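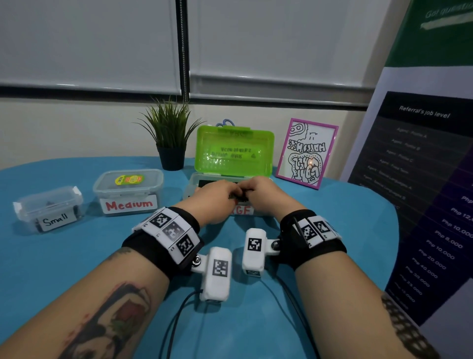
Dilta Wipe-Clean Tablecloth, seven months in

I have been through a lot of tablecloths. Cotton ones that looked lovely for one dinner, a vinyl one that smelled like a pool float until I threw it out, and a linen blend I was scared to put a plate on. So when I say I love this one, please know it comes after years of being let down!

The Dilta is a coated cotton, which means it hangs like fabric but wipes down like plastic. I bought mine in December from the Weltley outlet store, in the 7-foot length, and it has been on our kitchen table pretty much every day. We eat there, do homework there, roll out dough there, and repot plants there when it rains. It has had beet juice on it. It has had a whole bowl of chili on it. Both came off with a damp cloth and a little dish soap, and the beet juice had been sitting there through an entire movie.

The first thing I noticed was the weight. Cheap coated cloths slide around every time somebody pulls in a chair, and this one stays put. It came folded in a box with hard creases, and I was worried about those, but they relaxed after a few days. If you're having people over the same night, hang it over a shower rod first. Don't iron it – the care tag says so in large letters, and I believe the tag.

The colors are great too. There are several blues, a mustard that I nearly bought, and a print called Skavthorpe with little gray ferns all over it. My sister has the ferns and says they hide crumbs beautifully (maybe too beautifully, she found some toast under a napkin ring).

Now the stuff I'd change. Turmeric does stain. I left a splash of curry overnight and there's still a faint yellow spot near one corner, even after baking soda. The hem is only single stitched, and a few threads came loose at the end where the cat sits. And it isn't a hot pad! The coating went slightly dull where I set down a casserole dish, so use a trivet.

I also tried the Masilela cloth, which costs less and comes in more sizes. It's fine. It's thinner, though, and you can feel the grain of the table through it when you write on a sheet of paper. The Dilta has a soft backing that makes it nice to write on, and plates don't clatter as much.

Would I buy it again? Yes, and I already have – a round one for the porch table, in mustard this time. It arrived last week and the creases are still falling out.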